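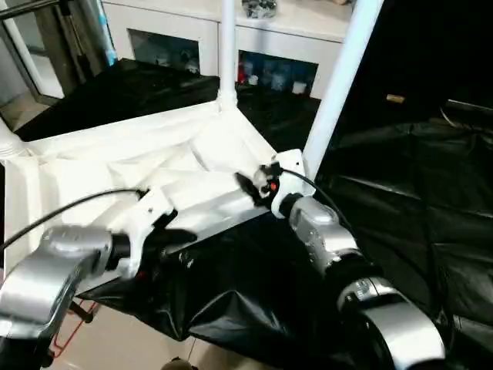

Feed says it was updated over a year ago, but I post every week

Josefina Espinoza
Posted May 2022

I run a small blog about growing barley and other grains at home. A feed directory called Enow lists it, and the listing says my last update was more than a year ago. That is wrong. I put up 26 posts since last July. Readers who subscribe through the directory get nothing new. The blog is on Batlow and I changed the theme at some point, if that matters. Do I need to submit it again?

Arlindo Brito

Just delete the listing and add it again. Worked for me.

Cuiping Han

Don't delete it yet, you will lose your subscribers there. Check the feed address first. When you change themes on Batlow, the feed often moves from /rss to /feed, and the old address keeps serving the last copy it saved. The directory has no way to tell that it is old.

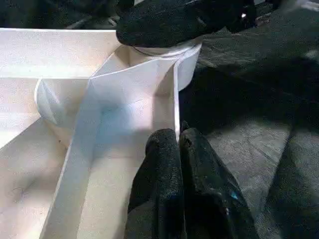 Open the old address in your browser and look at the date on the top entry. If it is a year old, that's your problem. To fix it:

1. Go to Settings, then Feeds, and copy the current address.
2. Add a permanent redirect from the old address to the new one.
3. Log in to the directory, open your listing and press Refresh.
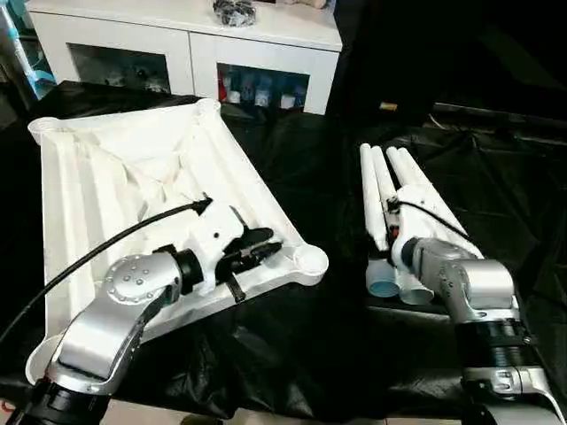 4. Wait a day or so. Mine took some 9 hours to show the new posts.

Also check how many entries your feed carries. Mine was set to 4, so anyone who checked once a month missed posts.

Wagner Frota

Same problem here, and the redirect fixed it. One thing to add: if you use the Voicu plugin for caching, clear it before you press Refresh. I forgot and it picked up the old copy again. The listing image also stayed the old one until I uploaded it by hand.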